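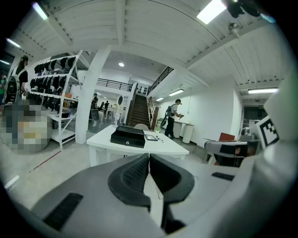 A reader writes that the Pastis spec sheet lists everything except what people ask before ordering: what the operator wears, what comes out of the memory card at the end of the day, and whether two units can record in the same room without spoiling each other's data. The answers to those, and to the other questions support gets most often, are collected on this page.

Last revised February 26, 2024. Applies to firmware 1803 and later.

GENERAL

What is Pastis?

Pastis is a hand-held gripper for recording manipulation demonstrations. The operator holds the tool, does the task with its fingers, and the unit logs video, finger opening and motion. The log is used to train a policy that later runs on a robot arm fitted with a matching gripper. No arm is needed during recording.

Who makes it and who sells it?

Lidell designs and assembles the hardware. Stirnason handles sales, repair and rental in North America. The export software, Ong, is written by Lidell and licensed with the hardware. Orders placed directly with Lidell are passed to Stirnason if the shipping address is in the US or Canada.

What does it cost?

The single-hand kit is $2899, before tax and shipping. A two-hand kit is quoted on request. Ong is included for the life of the unit. There is no per-hour or per-episode fee.

What is in the single-hand kit?

- gripper body with camera, gray housing
- one pair of black fingers, ribbed on the inner faces
- recorder and battery in a backpack
- cable, body to backpack
- printed calibration board
- marker panel, white
- spare finger pads, one pair
- Ong license card

A tripod, a memory card and the arm-side gripper are not in the kit. The arm-side gripper is ordered separately and must be the same finger revision as the hand-held unit.

HARDWARE

Why is the recorder in a backpack and not in the tool?

Weight at the wrist. Operators slow down as the tool gets heavier, and the slowdown shows in the data. Moving the battery and storage to the back leaves the camera, the finger encoder and the motion sensor in the hand. The strap has a clip for the cable. Use it; an unclipped cable pulls on the wrist and the operator starts steering around it.

Can it be run without the backpack?

Yes, on a bench. Set the recorder on the table and keep slack in the cable. This is fine for seated tasks within arm's reach. It is not suited to tasks where the operator walks between a shelf and a table.

What is the black-and-white square on the panel for?

It is a fiducial marker. Ong looks for it at the start of each session to confirm that the panel has not shifted relative to the camera. If the marker is scratched, bent or covered with tape, the check fails and the session is flagged. Replacement panels are sold singly. Do not print your own: office printers vary in scale and matte paper curls.

How are the fingers attached?

Each finger slides onto a rail and is held by one screw from the back. Swap both at the same time. After a swap, open and close the gripper fully three times, then run the finger routine in Ong. Skipping the routine leaves the opening value offset, and the offset is carried into every episode that follows.

How long do the finger pads last?

The ribs wear first. On cardboard and fabric, inspect the pads after 200 hours of use. On metal parts with sharp edges, inspect them weekly. A pad is worn out when the ribs near the tip can no longer be felt with a fingernail. Worn pads slip, operators squeeze harder to compensate, and the policy learns the harder squeeze.

Does it measure force?

No. It records finger opening only. Force can be estimated from pad compression for soft pads of known stiffness, but Lidell does not publish a calibration for this and Ong does not export one.

Left hand or right hand?

The body can be used in either. In the two-hand kit, the units are set to left and right in the recorder menu. Set this before recording. It can be corrected afterward in Ong, one session at a time.

Is it safe to use around water or food?

The housing is not sealed. Wipe it with a damp cloth. Do not rinse it. The pads are not rated for food contact.

ROOM AND SETUP

How much space is needed?

One operator needs a table, clear floor on three sides of it, and room to turn around with the backpack on. Leave more on the side where people pass. Most rooms are limited by foot traffic before they are limited by floor area.

Can several operators record in one room?

Yes. The units do not interfere with each other electrically. Two things need attention. First, another operator's marker panel may come into view; give each unit its own marker ID in the recorder menu so that Ong ignores the rest. Second, moving people take up part of the image and reduce the fixed background available for tracking. Space the tables so that other people stay far enough away to be small in the image during the task.

Are plain white walls and tables a problem?

They can be. Motion tracking relies on visible detail. A bare white table against a bare white wall gives it little to work with when the tool is close to the surface. Shelving, railings, stairs and furniture farther off all help. If tracking is lost at close range, lay a patterned mat under the work.

What lighting is required?

Ordinary ceiling light is enough. Avoid a single bright fixture directly in line with the task, which lowers the exposure of everything else. If the lights flicker in the footage, set the line frequency in the recorder menu.

Should furniture stay in place during a session?

Yes, from the mapping pass to the last episode. Chairs are the usual problem. A chair that is moved after mapping will not ruin a session, but several will. If the room is changed, do another mapping pass.

People who have nothing to do with the task appear in our footage. What can be done?

Ong includes a masking tool that pixelates a chosen region or detected faces. Masking is applied at export, and the original stays on the card until it is erased. Ask your own legal department whether that order of steps is acceptable at your site. Where it is not, the recorder can apply face masking before writing, at the cost of a shorter battery run.

DATA AND SOFTWARE

What formats does Ong export?

Video as H.264, pose and finger opening as CSV or HDF5. All streams share one clock. Timestamps are written at capture, not at export.

How many demonstrations are needed?

This depends on the task, and Lidell does not promise a number. As a starting point, record 200 good episodes of a single pick-and-place task with the object position varied, train, look at the failures, then record more of whatever failed. Repeating the same easy position adds little.

How long can an episode be?

Up to 12 minutes. Longer recordings are split automatically and keep the same session ID.

Does Ong upload anything?

No. It runs offline. License activation needs a connection once.

Which arms are supported?

Any arm that accepts Cartesian pose commands and can carry the arm-side gripper. Adapter plates for common flange patterns are listed in the Stirnason catalog.

ORDERING AND SERVICE

Can it be rented?

Stirnason rents single-hand kits by the month. Rental units ship with new pads. One month's rent is credited toward purchase if the same unit is kept.

What does the warranty cover?

The body, recorder and cable for 12 months. Pads, marker panels and the backpack fabric are wear items. Opening the body voids the warranty; removing the fingers does not.

When will the wireless version ship?

Lidell has shown a prototype and lists July for the first units. Pricing has not been set. The current cable version will stay in production.

COMMENTS (4)

Guest
The answer on pads matches what we see. We sort cardboard inserts all day and the left pad goes first on every unit. Would be good to be able to buy lefts only.

Reply from Support
Pads are molded and packed as pairs. The request has been passed on.

Guest
Marker ID menu is under Session and not under Device on our recorder, firmware 1803. Took a while to find. Please add the path to the page.

bench_user
Does the finger routine have to be repeated after a battery change, or only after a finger swap? The manual says one thing on the quick card and another in the appendix.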